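Reports > Site visits > Ultholm

Visit report: Ultholm open day, household storage section
Written up 2023-12-28 by Nia Prydderch

The open day was held in the ground-floor building at Ultholm, entered from the Pumphrey side. The main hall is 600 square metres and was divided by temporary screens into domestic storage, textiles and packing. Visitors were booked into 10-minute slots per section, with no limit on returning once the queue had gone down. I went round the storage section twice and the textiles section once. Packing was closed by the time I reached it.

My interest was in small-room fittings: what can be hung, from what, and how easily the floor underneath can be cleared and wiped. Man-sik Ban took the storage groups. He kept to the fittings and answered measurement questions from a sheet, a copy of which I was given at the end. Dimensions below are from that sheet. Everything else is from my own notes.

The bay I spent longest at is 1158 mm wide and 1125 mm deep inside the walls, close to the footprint of a small utility room or a generous cupboard. It is lined in large grey marble-patterned panels with white veining. The seams between panels are straight. The floor is dark grey. The wall fittings are carried by a silver aluminium frame and not by the wall panels, and this was the point I had mainly come to look at.

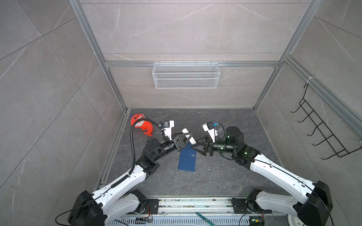
Storage bay, Ultholm: wire mesh basket on the back rail, hook rack on the right.

The basket is white wire mesh, rectangular, in two tiers, and hangs centrally from the horizontal rail at the back. A hung basket of this type leaves the floor clear to the wall, so a cloth or a broom head can be taken right into the rear corners. The usual weakness is swing when an item is lifted out from one side. Ban's advice was to keep the heavier items in the lower tier and to hang the basket close enough to the wall that it touches when loaded. Neither point is on the sheet.

The hook rack on the right-hand wall is black wire with five projecting hooks. It is mounted to a rail set on the diagonal, with a white cable tie at the top. I have used cable ties in the same way at home and have no objection, although for anything that will be loaded daily I would want a screwed clip. A sloping rail is awkward to hang from if the rack has to sit level, and I would not specify one for a new installation. With an existing frame there may be no choice.

Loose items in the bay were a dark navy cloth laid on the floor, a white roll and an orange soft toy by the left wall. These are a reasonable cross-section of what collects on a utility room floor. The discussion in our group concerned which of them belonged in the basket and which on a hook. The majority view was roll in the basket and cloth on the rack. I would fold the cloth and put it in the lower tier, as a single hook gives a permanent point in the fabric. The toy caused most disagreement. It is bulky for a mesh tier and has no loop for hanging, and one visitor proposed a separate lidded box on the floor, which loses the benefit of the clear floor.

Fuzzy fabrics were taken up again in the textiles section, where the Erkach stand had a short printed guide to care of soft toys and throws. Pile of this kind holds lint, and dark specks are obvious on a strong colour such as orange.

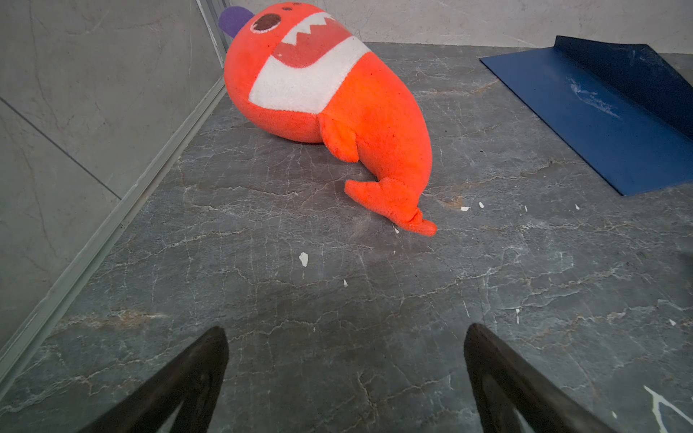

The guide recommends a dry brush in one direction before any washing, then a damp cloth for felt parts and embroidery. It says little about fins, tails and other flaps, although these are where I find most of the dust at home. Flat parts that lie against a floor pick up whatever is on it. For that reason alone I would store soft toys off the floor, and I have come round to a wide single-tier basket for them, lined with a washable cloth if the mesh is coarse.

Ilto had a table of hooks, clips and rail ends near the exit. Stock was limited. I bought two packets of black wire hooks and a length of rail, and was told that matching baskets would be available in March. The staff could not give me a load rating for the hooks. I have written to ask and will add the figure here if I receive it.

Practical notes. Parking on the Pumphrey side is tight and the ramp is steep for a trolley. Floor plans were posted at the entrance only, so it is worth photographing one on the way in. Tea was available in the corridor. The lighting in the storage section is adequate for reading a tape measure, less so for comparing greys; bring a sample of your own panel if colour matching matters.

Outstanding items: load rating for the wire hooks; whether the two-tier basket is supplied in a shallower depth; recommended clip for fixing a rack to a sloping rail.

Shared 14 times | 3 comments

Contact the reports desk | © Nia Prydderch | Back to top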